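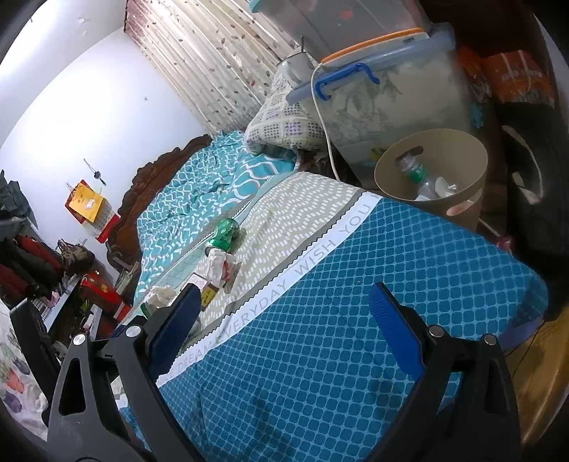

What do you do first with a bed that has stuff all over it?

Take the trash off, then the things that belong somewhere else, and only after that touch the bedding.

I got that answer before I'd even put my bag down, from Guilan Kong, who runs the bedroom sessions at the Grurnau housekeeping school. I went over to Yan for their open day on 17th October and came home with sore feet, a free pillowcase and very strong feelings about wastebaskets. Let me explain!

The school is up the hill behind the bus station (take the 748, the other one goes the long way round past the reservoir). You sign in at the front, they give you a paper badge, and then you can pretty much wander. There's a laundry floor, a linen store, a little shop, and a corridor of practice bedrooms, which is where I spent most of my afternoon. I'd been expecting hotel rooms, all white sheets and a chocolate on the pillow. They're much more like bedrooms people live in, with mixed bedding and somebody's snacks and tissues left lying about.

My favorite had a big dark brown carved headboard with scrolls along the top, just like the one at my aunt's, and a blue quilt with little diamonds and a white band of lettering with WISH YOU and EVERYDAY and DREAM on it. I want that quilt. The teal sheet was in a heap up by the head of the bed, and on the beige blanket there was a green can on its side, a small box with a yellow label and quite a few crumpled tissues. A metal cup on the pillow, too. A cup on a pillow!! I do this at home and I felt very seen.

Lanying Dong, one of the second-year students, talked us through how she'd tackle it. Bring the wastebasket to the bed, so you aren't walking back and forth with a handful of tissues. Can next, held upright in case there's something left in it. The cup goes to the kitchen, or at least off the pillow. Then she'd pull the sheet flat from the head end and do the blanket and quilt last. She said most people start by shaking out the quilt and send everything flying, and my friend Yaqin Fan, who had come with me and is absolutely a shaker, went a bit quiet.

Somebody asked about plastic storage boxes. Lanying likes the see-through ones with clip handles for spare bedding, but she wouldn't have cables running over them or across the pillow. Fair enough. I've got a phone charger at home that does exactly that.

The linen store was less fun but huge. They keep 2000 pillowcases in there, sorted by size and then by how worn they are, and the thin ones get cut up for dusters. We were also shown the folding table, where Yaqin folded a fitted sheet into something that looked like a dumpling.

Lunch was noodles in the canteen, good, a bit salty. The shop takes cards but the coffee cart doesn't, so bring coins. If you want to try making a bed yourself you have to put your name down at the desk when you arrive, and we missed that completely. They're running another open day in January and I've already told Yaqin she's driving.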